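HT 57 Display and Prop Styling
Handout 4: Table groups with replica produce
Tutor: Didier Roussel, Tullham site

4.1 Purpose

This handout covers the arrangement of replica fruit and vegetables on domestic tables for room sets, shop windows and catalogue work. Fresh produce is dealt with in Handout 5. Read section 4.4 before the December practical.

4.2 Terms

Container: the basket, bowl or crate that holds the main group.
Ground: the surface directly under the container, such as a mat, cloth or board.
Outliers: pieces placed on the table outside the container.
Filler: pieces low in the container whose main job is to hold other pieces up.

4.3 Containers and grounds

An open wire container shows its contents from the side. In a solid bowl only the upper layer is seen and the remainder can be packing paper. In a wire basket packing paper is visible and should not be used. The lower layer must be made up of produce, with colours chosen as carefully as those on top.

Wire also divides each piece into sections. Large, plain forms survive this well. Small or detailed forms such as grapes and sprigs tend to be lost behind the grid and are better kept outside the container.

A wire basket placed straight on a pale table looks thin at the base. A woven ground gives the base some weight and separates the dark lines of the wire from the table top. A round mat is preferred where the grid is rectangular. The mat should extend beyond the base of the basket on all sides. Mats from the Mägi range are kept flat in the long drawer and must be returned flat.

4.4 Building the group

Start with the filler. One or two bright pieces on the basket floor will show through the gaps and stop the lower part from reading as a dark hole. The largest piece goes in next, resting on the filler so that it sits high. Turn it until the stem mark is off centre. Medium pieces then go against it on one side only. Leave the other side open.

Neighbouring pieces should differ in at least two respects out of colour, outline and surface. A glossy red piece beside a creased green one meets this rule. Two smooth yellow pieces side by side do not, even if one is a lemon and the other a pepper. 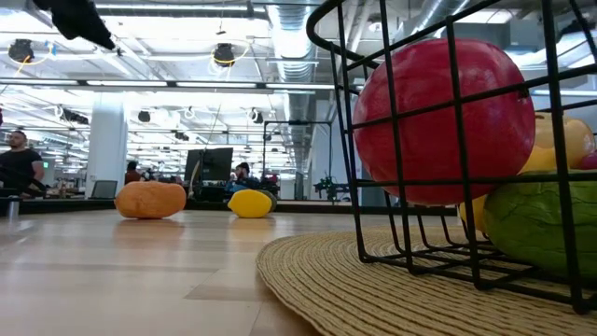
Outliers are set last. They repeat a colour from the container at a lower strength and carry the eye across the table. Keep them clear of the mat, since a piece resting half on the edge of a ground looks dropped. Let one outlier partly hide another where there are three. Pointed pieces such as lemons should be aimed along the table and never straight at the viewer.

4.5 Surface and light

Moulded replicas usually have a harder shine than real fruit. Under a single lamp this gives sharp highlights on the upper surfaces, and faceting in the moulding becomes plain. Move the lamp back or diffuse it before resorting to matt spray. Spray is permitted only on stock marked Flalix, as it lifts the colour on the Rollwood pieces.

Painted shading, where present, should face down or away from the lamp. Shading turned towards the light reads as a bruise.

4.6 Practical

Work in pairs. Draw stock from cupboard 58 and sign the sheet. Each pair builds one group using a container, a ground and no more than three outliers. Time allowed is 70 minutes, including clearing away. Record the order in which pieces were placed, with a side sketch and a top sketch.

Damaged pieces go in the tray by the sink in room 419, labelled with the stock number. Do not glue them yourselves.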